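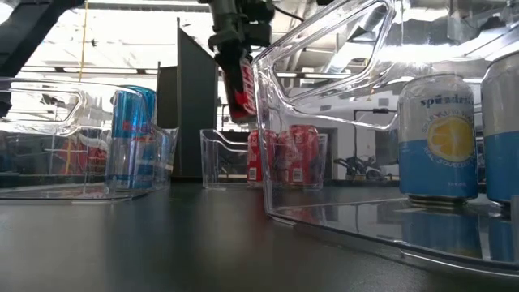 15/2/19

Jornada de puertas abiertas, ¡por fin! Llegó el grupo de Pliltow con casi media hora de retraso y hubo que empezar directamente con la demo de las latas, sin la charla. Mejor así, la verdad, porque lo que querían era ver moverse la pinza.

Las cubetas transparentes lucen mucho de cara al público, pero con los fluorescentes del techo brillan una barbaridad (los bordes sobre todo) y me pasé la mañana pendiente de la detección. Con la Coca-Cola, el agarre inclinado me sigue sin gustar. Bajé un punto la fuerza, config 3253, y la dejé guardada como "visita".

La gente de Nusard preguntó dos veces por el tiempo de ciclo y les di el del ensayo de ayer, que conste. También querían saber si valdría para botellas de vidrio... les dije que en septiembre hablamos.

Pendiente: probar cubetas mate, pedir dos juegos de almohadillas a Skimthorpe y sujetar mejor el cable de la muñeca, que me pone nerviosa cada vez que gira. Los Spindrift que sobren, a la nevera.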